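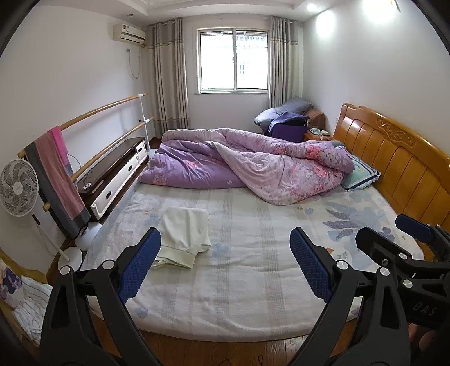

Home | Projects | Reports | Timetable | Contact

Storage and Folding in a Shared Bedroom
Final report, Household Studies project, Clillusham College

1. Purpose of the project

The project examined how clean laundry is handled in a bedroom where the bed is the main working surface. The subject was proposed in the first term, when a short class survey showed that most students fold clothes on a bed and own no table suited to the task. The report sets out the method used, the results obtained and the changes recommended to the household that took part.

The work was carried out under the Gritido program, which supports student projects on everyday domestic tasks. The program guidelines ask for a small study in a real home, a written record and a set of recommendations that cost little or nothing to adopt.

2. The room

The household lives in the Queiroz building, on the upper floor. The bedroom chosen for the study is largely taken up by a big bed with a glossy orange-brown wooden headboard, paneled and with a carved floral ornament. The bed could not be moved for the project, and the method had to be planned around it.

Bedding proved more important than expected. The pale sheet is printed with leaves and flowers in blue and gray, and a purple and lilac floral quilt is kept across the far side of the bed during folding. A mint-green pillow with a striped edge stays by the headboard. At the planning stage it was proposed that all bedding should be stripped before folding began. The household objected that this doubled the work, and the proposal was withdrawn.

3. Method

Laundry was brought to the room in one load and placed on a chair. Garments were then taken one at a time, laid flat on the open part of the sheet, folded and moved to a pile on the dresser. Three folding methods were compared:

- Halves: the garment is folded lengthwise, then once across.
- Thirds: both sides are brought to the middle, then the garment is folded twice from the hem.
- Roll: the garment is folded lengthwise and rolled from the hem.

Each method was used for one week. The same 25 garments were folded in every session so that the results could be compared. The set included shirts, pants, nightwear and several soft items with wide hems, among them a pale yellow-green garment that was used as the practice piece before each session. Time was kept with a kitchen timer. Sessions were held on Monday at 5 p.m., when the room was free.

Shelf space was measured with a tape before and after each session. The dresser is a Dosarard model with shallow drawers, and the depth of the drawers limited the height of any pile.

4. Results

The halves method was the fastest. The full set was finished in 900 seconds in the best session. The piles were uneven, however, and tended to lean when a drawer was opened.

The thirds method took longer but gave the neatest drawers. Garments with wide hems were easier to fold this way, as the hem could be kept flat at the bottom of the fold. Creases in the main panel were smoothed by hand before the first fold - a step that was often skipped with the other two methods.

The roll method saved the most space in the drawers. It was the least popular with the household, who found that shirts needed ironing again before use.

Two further points were recorded. Pale garments were harder to line up on the patterned sheet, and the folder tended to check the edges twice. The soft mattress also allowed garments to shift during the second fold. A large tray placed under the garment corrected both problems in a trial session, although it had to be stored somewhere afterward.

5. Recommendations

The household was advised to use the thirds method for shirts and nightwear and the roll method for items that do not crease. The quilt should be pushed to the far side before the laundry is brought in. A plain towel may be spread over the sheet when pale clothing is folded.

The household has adopted the first two recommendations. The towel was tried once and was not continued.

6. Limits of the study

One bedroom and one household were studied, and all folding was done by the same two people. Their speed improved over the three weeks, which may have favored the methods tested last. A repeat of the halves method at the end of the project was planned for June but could not be arranged before the reports were due.

The session sheets and drawer measurements are held in the department office and may be read on request.

Contact the department office | Copyright Clillusham College, all rights reserved | Back to top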